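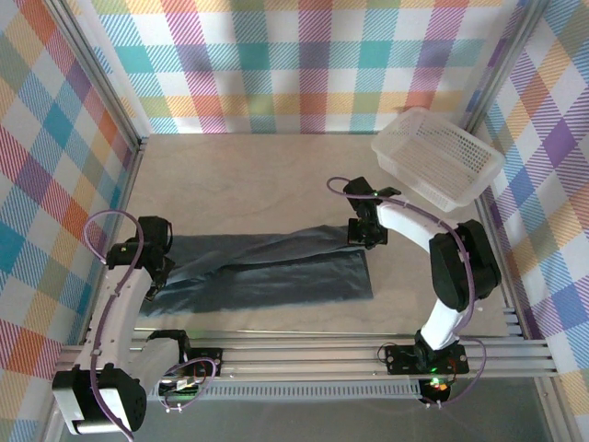 Wesbridge Textile Care Certificate
Unit 4 handout: Flattening and folding thin rectangular cloths
Read before the bench session. Bring a ruler and a soft pencil.

4.1 Scope

This unit covers single-layer rectangular cloths without hems thick enough to affect the fold: napkins, lining panels, light table covers, drawer liners. Fitted sheets and garments are in Unit 6. Toweling is excluded because the pile hides small errors, and small errors are what this unit is graded on.

4.2 Terms

Edge: one of the four sides of the cloth. The edge nearest the worker is the lower edge, whatever its position in use.
Ridge: a raised line of fabric standing off the surface. A ridge holds surplus cloth that belongs somewhere else.
Rumple: a group of soft folds with no single direction. A rumple is usually several short ridges meeting.
Crease: a line that remains when the cloth is flat. Creases are not removed by spreading. They need steam or a press.
Squared end: an end where both corners lie flat and the short edge meets the long edges at right angles.
Tuck: cloth that has passed under itself or under something holding it down.

Students often write "wrinkle" for all of these. Do not use the word in the bench log.

4.3 The half-flat cloth

Few cloths arrive at the bench in a complete heap. More often one end is already good and the other is not. A typical case is a dark blue-gray cloth lying across a wooden top, its right portion flat with a straight lower edge and a squared-off end, its upper left bunched into soft folds with a raised ridge near the top edge. The left end is tucked under.

Work on a cloth in this state proceeds from the good end. The squared end is the reference and should not be lifted. A common mistake is to pick up the whole cloth and shake it out again, which discards an end that was already correct and gives a new arrangement no better than the first.

4.4 Procedure

1. Identify the squared end. If there are two, treat the cloth as flat and go to 4.6.
2. Hold the squared end down with the flat of one hand, 11 cm in from the short edge. Fingertips alone will drag the weave.
3. With the other hand, release any tuck at the far end. Lift it and draw it outward in line with the long edges.
4. Find the highest ridge. Move its surplus toward the nearest free edge, at a right angle to the ridge.
5. Repeat for the remaining ridges, highest first.
6. Smooth once, from the held end outward. One pass only.
7. Check all four corners before letting go.

Pulling along a ridge lengthens it. If a ridge gets longer while you work, the direction of pull is wrong.

4.5 Surface and light

Thin fabric with a slight sheen shows its folds as lighter lines. These help in finding ridges but can mislead: a crease pressed into flat cloth catches light in the same way. Confirm with a fingertip. A ridge gives under pressure and shifts. A crease stays where it is.

A pale, plain top is preferred under dark cloth — the edge can then be read at a glance. Under white cloth use the gray boards from the Windbridge cabinet. Patterned tops are not used for this unit. Patterned walls or screens do not matter, provided the worker sights the edge against the top and not against what is behind it.

Bare wood should be checked by hand for raised grain before any lining fabric is laid on it. Lemaire lining snags easily, and a pulled thread will be recorded as damage.

4.6 First fold

Fold only when the cloth meets these limits:
Corners: within 5 degrees of square.
Ridges: none that can be felt.
Lower edge: no more than 3 mm off a straight ruler over 60 cm.

Bring the short edges together, align the corners, then lower the fold. Do not press until the corners agree. A fold pressed out of true must be steamed and left to rest for 15 minutes before a second attempt.

4.7 Bench log and grading

Each student flattens and folds the practice set and enters, for every cloth, the starting state (terms from 4.2 only), the reference end chosen, the order in which ridges were cleared, and the final edge deviation in millimeters. Work in pencil.

Pass mark for the unit is 60. A mark of 95 or above exempts the student from the repeat session in May. Marks are deducted for smoothing more than once, for lifting a squared end, and for missing entries.

4.8 Preparation for Unit 5

Read the Nurura notes on steaming, sections 1 and 2. Unit 5 starts from a correctly folded cloth, so keep the last piece from your practice set folded in its sleeve.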